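From: Gerardo Barbieri
To: Skondcombe Sewing and Small Crafts list
Date: 7 Sep 2023
Subject: Re: [skondcombe] What do you keep your beads in?

Kenneth Yule wrote:
> I've got some 700 seed beads loose in a cookie tin and my
> patience is gone. I tried the Lennox drawers back in May and
> they stick. Does anybody use those clear flip-top boxes? Do the
> lids stay up while you work, or do they drop on your knuckles?
> Kenneth

Kenneth, yes, yes, get the clear boxes! I switched over this spring and I'm so much happier at my table. Mine came from the bargain shelf at Jondness (I bought 2 and went straight back for more), and the lid is attached along the back, so it never wanders off under the couch the way my jar lids did. Flip it open and it stands up behind the box by itself. No knuckles harmed so far!

The latch is a little tab at the front. Mine was stiff for the first week and now it pops open with a thumb. Do press until it clicks, though, especially if you carry your things to meetings. I learned that one on the stairs with a full box of size 11s, and I'm still finding them.

What I love most is being able to see everything. I put a scrap of felt in the bottom of the bead ones so they don't skitter, but buttons and snaps go straight in. Wash the box first with dish soap and let it dry overnight, lid open.

Bring the cookie tin next time and we'll sort it together, I mean it. I'll bring the big tweezers and a spare box, and you can try the latch for yourself before you buy any.

Gerardo

One of the boxes, open on the table:

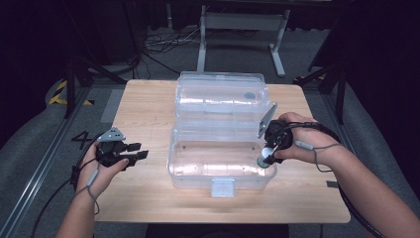
Skondcombe list digest, Vol 13, Issue 2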